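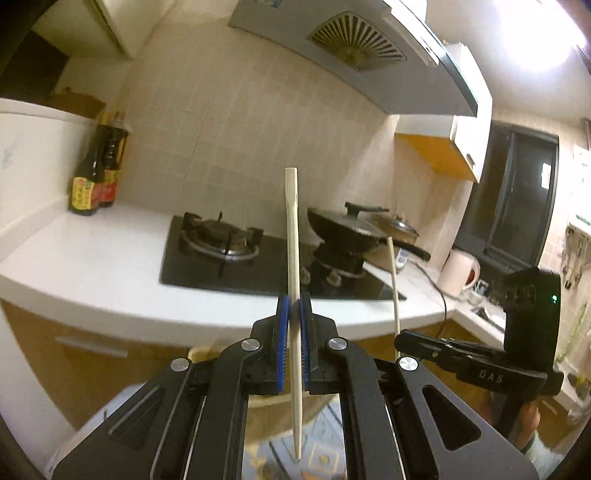
Forty kitchens and a pair of chopsticks: what does the hand-held method show?

Last updated: March

The claim from the Tunent project is easy to state. Give people a gripper they can hold, let them do ordinary jobs at home with it, record what the gripper's cameras see, and train a robot arm on the result. No arm is needed until the end. The team says it gathered 1,390 demonstrations this way in 40 homes in and near Clendville, and that a policy trained on them could handle chopsticks, ladles and lids in kitchens it had never been in.

I have read a good many claims like that, so I asked the project's lead researcher, who spoke on the understanding that the write-up would carry no names, to take me through it on a Tuesday afternoon.

My first question was why chopsticks. "They're thin, they roll, and they're everywhere," the researcher said. "If the fingers close a few millimetres off, you get nothing. A mug forgives you. A chopstick doesn't." The blue finger pads are ridged on the inside for the same reason, and the set used in this study was the third design. The first two let the stick swing round as soon as it was lifted.

That sounded to me like a result about finger pads. The researcher half agreed. "Some of the gain is hardware, yes. We ran the old pads with the new data and it was worse. We haven't run it the other way round on enough trials to say how much belongs to which." I asked whether the paper says so. It does, in the appendix.

The next thing I wanted to know was who did the demonstrating. A person holding a gripper brings a person's judgement to the job. They lean in, they shift their feet, they steady a bowl with the free hand. A robot arm bolted to a trolley can do none of this. "We asked people to keep the other hand out of it," the researcher said. "Mostly they did." And when they didn't? Those recordings were thrown out if a checker spotted them. The checkers were members of the same team, and they worked from the same footage that the policy would later learn from, so anything outside the camera's view went past them as well.

Then there is the matter of reach. A person can hold a gripper at an angle over a hob that no arm in the lab could get to without knocking a pan. The team filters these out in software, using a model of the arm, and 1,000 demonstrations were left for training. I said that losing so many seemed a high price for a method sold on being cheap. "It's still cheaper than driving an arm by remote control," came the answer. "An arm takes a morning to set up in somebody's flat. This takes as long as charging it."

I don't doubt that. Anyone who has tried to get a full-sized arm up a flight of stairs will see the appeal. But cheap data is only a bargain if it does the job, and the test here was small. The trained arm was given 40 attempts at lifting a single chopstick from a worktop and standing it in a holder. It managed 36.

"I think that's good," the researcher said.

It is good. I asked where those attempts took place. All of them were in one room, the mock kitchen at Wongsuwan, which was kept out of the training data but was fitted out by the same people who planned the collection. The lighting was steady. The worktop was cleared before each attempt. The homes I was shown in the recordings were not like that at all – sauce bottles, kettle flexes, pans left on the burner, lamps glaring straight down on to the counter.

"That's fair," the researcher said, after a pause. "The clutter is in the training set and it isn't in the test. We'd like it in both." So why publish now? "Because other groups are using similar rigs and they want numbers to compare with."

Would the numbers compare, though? Another group would have different fingers, a different arm, and its own idea of what counts as a success. In this study a stick that landed in the holder leaning on the rim was counted as in. One that had to be nudged was counted as in too, so long as the arm did the nudging. I asked what the score would be without the nudges and was told that nobody had split them out. The videos are kept on Stundeck, the team's own server, and the researcher said someone could go back through them.

We ended up talking about two sticks. People eat with a pair, after all, and picking up both at once is a harder job than picking up one. The team tried it. "It wasn't ready," the researcher said, and would not give a figure – only that the second stick tended to get pushed away as the fingers closed on the first. That is the result I would most like to read, and it isn't in the paper.

A second round of tests is planned in homes that took no part in the recording. I have asked for the failures to be published along with the score, and was told this would be considered.

Contact the editor | Copyright, all rights reserved | Back to top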